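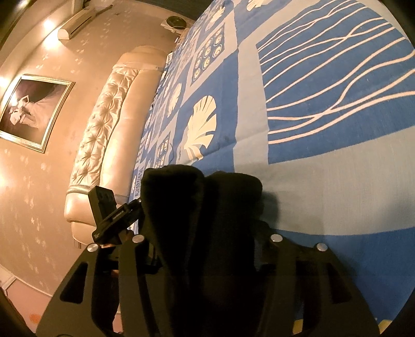

3.2 Bed coverings and the end of making

Bed-making sits awkwardly in the coding scheme we took over from the Foltley pilot, where a task was closed when the person left the room. Beds do not close like that. People come back, tug a corner, sit down, tug it again. Of the 34 households in the Bollisau sample, most had at least one bed that was "made" twice on the same morning. What counts as finished depends heavily on the top layer. A patterned bedspread, such as the blue and white one in Figure 2, gives the maker a print to look at while straightening, where a plain cover gives only the hem. Participants with patterned covers talked about "getting it straight"; participants with plain ones talked about "getting it flat". Same job, different word, and we think a different standard.

Figure 2. Bed with blue and white patterned bedspread, tufted cream headboard behind. Bedroom subset.

Coding was done by the second author (Huang) and checked by Fu. Disagreements were nearly all on the stop point. Fu put it at the last touch of the cover, Huang at the last touch of anything on the bed, pillows included. We went with Huang's rule. It gives longer episodes, 59 seconds longer at the worst, but it held up better on the second pass and didn't need the coder to guess at intent.

Headboards. Not in the original plan. Added after the Thursday sessions, when several people brought them up unprompted. An upholstered or tufted headboard was treated as part of the bed's look, and two participants said they set the pillows lower so that it would show. Others stacked pillows hard against it and called that finished. Bare walls behind the bed drew no comment at all, papered ones very little. Framed pictures over or near the bed came up only when they were crooked, and then got straightened before the cover did, which we coded as a seperate task (code 5, "incidental").

Order of work was less varied than Lau's account of institutional bed-making led us to expect. Sheet, blanket, cover, pillows. The exceptions were people who dress the bed from one side only, for want of space on the other. They finish the far edge first, leaning across, and smooth back toward themselves. One called it "painting yourself out of the room". The near edge then gets the most attention and the far edge hangs however it hangs. We have no measure of evenness of hang and would want one next time.

Limits. Small sample, one town, all beds made by adults who knew we were intrested in beds. July only, so light covers; doonas are under-represented and probably behave differently, being shaken into place where a bedspread is pulled. The Clument follow-up will cover winter bedding. Until then the stop rule should be read as a rule for flat covers only.

3.3 Folding

Folding episodes were shorter and much easier to bound.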